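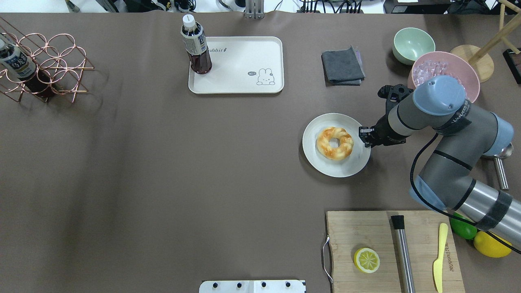

My sister said I was an idiot for driving all the way to Henovcombe over a teapot, and that if I wanted a teapot she had two in the garage and I could take my pick. Then she asked what time I was leaving and whether there was room in the car.

So that's how there came to be the both of us on the road before it was properly light, with a bag of egg sandwiches and the dog, who hadn't been invited either.

The teapot was our grandmother's. I should say it had been our grandmother's, up until the summer she sold the contents of the sideboard to a man from Warer, which was a shop back then and is now a sort of online thing with a warehouse. I was nine that July. I remember him wrapping the lid separately, in a page of the newspaper, and I remember thinking that if he'd wrapped it separately it could get lost separately, and that I ought to say something. I didn't say anything. I went out and sat in the plum tree until he was gone.

And then last month there it was on my screen, green with the brown drip down the spout, lot 795 in a house sale. I knew it by the chip. It had a chip on the foot shaped like a boot, and whoever took the pictures had been decent enough to show it.

"There are a lot of green teapots," my sister said, somewhere past the reservoir.

"Not with the boot."

"You were nine. Everything's shaped like a boot when you're nine."

I let her have that one. She was driving by then, and she's better when she's winning.

The house turned out to be a tall one at the top of a street so steep that we parked at the bottom and walked up, the dog pulling like he had money on something. There was a card on the door that said VASIĆ in green ink and under it COME IN, SHOES ON. Inside it smelled like a church hall, floor polish and old coats, and there were maybe a dozen people drifting from room to room, lifting things and looking underneath.

I found it in the back bedroom, of all places, on a windowsill between a clock and a stack of sheet music. I picked it up and turned it over. Boot.

I'd planned what I would feel, you know? I'd had the whole drive for it. I thought I might cry, and I had tissues ready in my left pocket. What I felt was mostly that it was small. In my head it took both of Gran's hands to pour. I could have fit the thing in my coat.

"Well, that's it," said my sister over my shoulder, in a completely different voice from the one she'd had in the car. She took it off me and held it against her front with her arm around it. "She used to let me put the leaves in. One for each of us and one for the pot, and then one more when she wasn't looking. It was always too strong. She drank it anyway."

I had never heard that in my life. I was the one who loved the teapot! I'd been going on about it for years, at Christmas, at weddings, and my sister had sat there every time eating her dinner and not saying a word.

"You never said."

"You had it covered," she said.

The bidding was in the front room, standing up. I'd set myself a limit of 50 and told her to kick me if I went past it. A man in a yellow scarf wanted it too, or wanted to look as if he did, and we went up and up in silly little steps, and I got to 50 and my mouth stayed open but nothing came out. My sister didn't kick me. She put her own hand up. She kept it up, too, like a kid who knows the answer, until the man in the scarf wandered off to look at a rug.

I won't say what she paid. It wasn't 400, which is what my brother-in-law has been telling people.

We had to wait for the paperwork, so we walked the dog along to the Skastis, the little café by the bus turnaround, and ordered a pot for two. It came in steel with a string hanging out. My sister lifted the lid, looked in, and asked the girl if we could have another bag. And then, when the girl had gone, she took one more out of the bowl by the sugar and dropped it in and shut the lid on it.

It was awful. It was like drinking a fence. We had two cups each.

She keeps it at her house, on the shelf over the stove where I can see it when I come in. I get it for birthdays and most of July. The lid's a replacement, by the way - it's a shade too blue and it rattles when you pour, and we've both got into the habit of holding it down with a thumb.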